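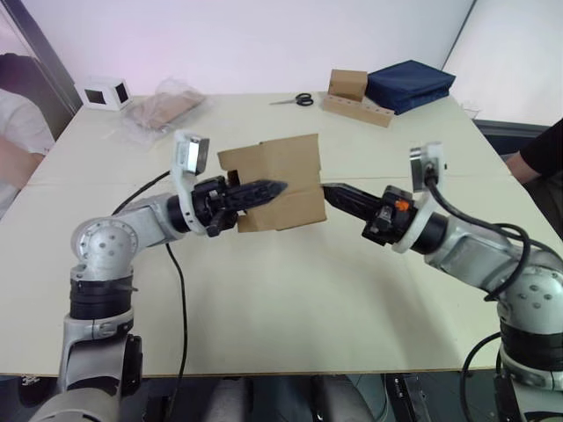
INTHANON, January

4. What the reuse figures can and cannot show

The claim we set out to test is a simple one. Jirance, a mail-order seller of kitchen goods, says that a shipping box made to its specification by Durier is "used again" by most of the people who receive it, and it has built a good part of its packaging policy on that statement. It chose a heavier board on the strength of it, and it stopped offering paper mailers for small items. If the claim holds, the extra board may pay for itself. We doubt that it holds in any form strong enough to carry those decisions.

The trouble starts with the word "used." The Rovow return app, the source of the company's data, asks customers to tick a box when they have "given the package a second life." The 2907 responses collected this way include people who mailed something else in the carton, people who put old magazines in it, and, going by the free-text field, several who let a cat sleep in it until it fell apart. All of them enter the data as one reuse. Only the first group avoided the purchase of another box. A carton that would have been recycled on Monday and is instead recycled in spring has saved no board at all.

We also question who ticks the box. The app prompts only those customers who open it, and customers mostly open it to send something back. A person making a return needs a carton and has one at hand. It would be surprising if reuse were low in that group, and nothing can be learned from it about the buyer who keeps the goods and throws out the packaging the same evening.

Our own figures come from 60 households that agreed to keep a diary of incoming boxes for 30 days. Diary studies have well-known faults, and ours has them. People who agree to write down what they do with cardboard are unlikely to be typical in how they treat cardboard. Even so, with this bias working in the company's favor, second mailings made up 14 percent of the boxes recorded. Storage was far more common, and the diaries rarely say how it ended.

Condition matters too, and the app does not ask about it. Corrugated board gives way first at the flaps, where tape is pulled off and takes the top liner with it. A flap with a torn, slightly frayed end (Figure 2) can still be closed with more tape, but diary keepers often judged such a box unfit to send to anyone outside the family.
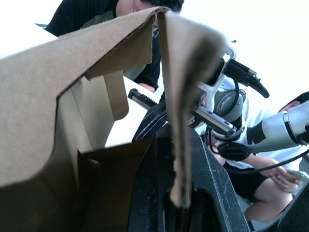 Heavier board is supposed to help with this. Our diaries give little sign that it does, although the number of heavy boxes was small and we would not lean on the comparison. What households mentioned again and again was size. A box is mailed a second time when something happens to fit it, and a stronger wall does nothing about that.

We presented an early version of this section to people who work with packaging data and asked them to look for weak points. The most serious objection concerned the length of the diary period.
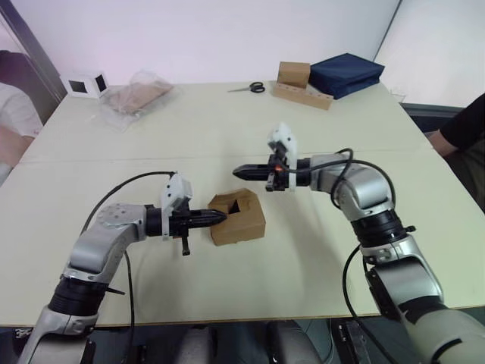

Samran Meesuk argued that a month is too short, that many families save boxes for the holidays or for a move, and that a study which stops before either one will always find storage where it should have found reuse. We accept part of this. Some of the stored cartons will surely be mailed in the end, and our percentage should be read as a low figure for that reason. But the objection cuts both ways. If second mailings come months later, the app cannot have seen them either, and the company's number must then rest on something else.

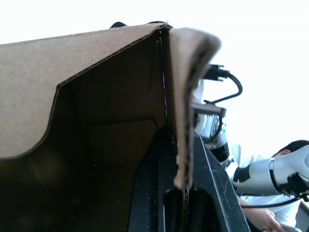 The comparison with paper mailers is weaker still. Jirance counts a mailer as single-use by definition and a box as reused whenever a customer says so. Under those rules the box would win even if every one of them went straight to the curb after a night in the hallway. A fair test would put the same question to both groups of buyers, at the same delay, and would weigh the board as well as count the parcels. We asked for the shipping weights and had not received them when this section was written.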